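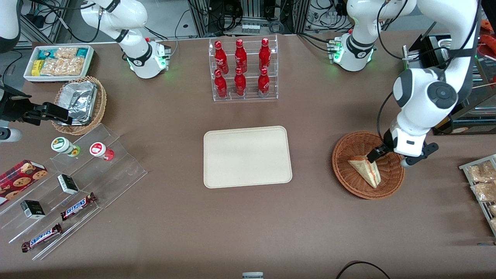

Picking a wrapped sandwich out of the basket at the snack table. The tray in the middle is still empty.

What counts as one example?
One full order, start to finish. I call out the items, drive the arms by hand, and stop recording once everything's on the tray. I cap mine at 87 seconds, or I get sloppy.

How many do you collect in a day?
My goal is 100. On a good Tuesday I'll get there before supper (with coffee!). Lewis Swanson is faster than me and he knows it.

Do you keep the fumbles?
Yep, if I recover. Say I drop a candy bar and pick it right back up, that stays in. If I have to reach in with my own hand, I toss the whole run.

Why so much stuff on the table?
Real store counters are crowded! I shuffle the baskets and racks every 30 runs so Senico, our model, doesn't just memorize where the sandwiches live.

Can I send in my own recordings?
Not yet. Despina Gavrilă is working on an upload page for September, so check back then.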